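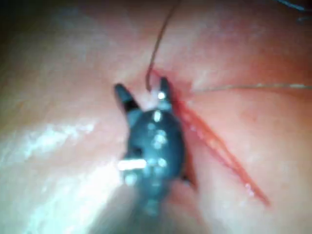

Closing a straight cut looks like the easy part of surgery until you try to make a machine do it. The group at Heffernan, a shared workshop with a leaky roof and a very good lathe, has spent its evenings since May on exactly that problem, and the result is the most absorbing thing I've seen anyone attempt with a set of hobby motors and a bench full of secondhand parts.

The project is called Kistano. It began as a pair of desktop arms meant for soldering tiny circuit boards, and it got out of hand in the best possible way. Somebody wondered whether the arms were steady enough to tie a knot in thread. They weren't, not even close! But the question stuck, and within weeks the soldering irons were back in their drawer and the talk at the big table was all cable tension and jaw angles.

Cable tension is where most of the hours have gone. A surgical gripper is worked by thin cables that run down the shaft to the wrist, and any slack in them shows up at the tips as a lazy, wandering motion. The first drive box the group made used printed pulleys, which flexed. The second used brass ones turned on the lathe, and the difference was plain from across the room. The jaws opened when they were told to and stopped when they were told to, and people cheered (I cheered too, and I was only there to take notes).

Then there's the close-up camera. Working from an overhead view is fine for finding a wound, but the last fraction of an inch is all about what's happening between the jaws, and from above the tool itself is in the way. So the group moved a small camera down beside the instrument, wrote a new mount for it in an open-source CAD program called Fureck, and printed that mount 13 times before it stopped wobbling.

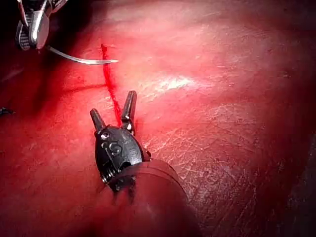
Glare turned out to be a bigger headache than wobble. Moist tissue throws light back in hard white patches, polished metal does the same, and software that's hunting for a needle will happily lock on to a highlight. The fix so far is a dimmer lamp and a lot of patience. The tracking program, Grunik, now compares 60 views a second and throws out any bright spot that jumps around too much to be part of a tool. It still loses a dark thread when it crosses a shadow, and there's a long list of ideas taped to the wall about that.

Handing a needle from one instrument to the other is the current obsession. Both arms have to agree on where the needle is, which way it curves, and who's holding it, all at the same moment. The log stood at 189 tries on my last visit. I won't pretend most of them were pretty, but the good ones have a smoothness that makes you lean in toward the screen and forget your coffee.

All of the drawings are shared, including the ones that didn't work, and the pulleys can be made on any small lathe if you take your time with the bore. Anyone starting from scratch should build one arm first and get it moving cleanly before cutting parts for the other. Heffernan did both at once and ended up fixing every mistake twice.

Next on the bench is a softer grip for the jaws, so they'll hold thread without fraying it. The first set of pads was curing on the windowsill when I left.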